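Funville Bread Class — Common Questions

Do I need to bring anything?
An apron and a container for your dough. Flour, yeast and salt are included in the fee.
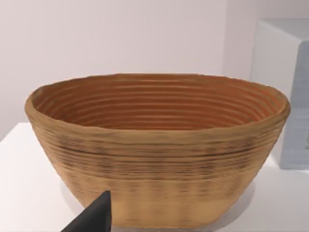

PROOFING AND STORAGE

Can I use a bowl if I don't own a proofing basket?
Yes. Line it with a floured cotton towel.

How long does the dough keep?
Up to 3 days in the fridge — after that it turns sour.

Can I freeze a baked loaf?
Yes, sliced and wrapped. Toast it straight from the freezer.
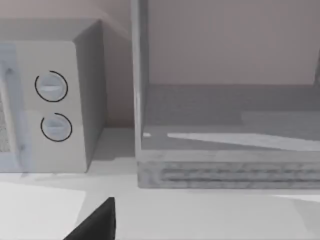 Whole loaves take longer to thaw, so leave them out overnight.

How big are the classes?
We take 16 people. Email Leonor Mota to join the July list.

Last updated: 26 Jan 2019

Related
Class fees and refunds
Parking at Funville
Feeding a starter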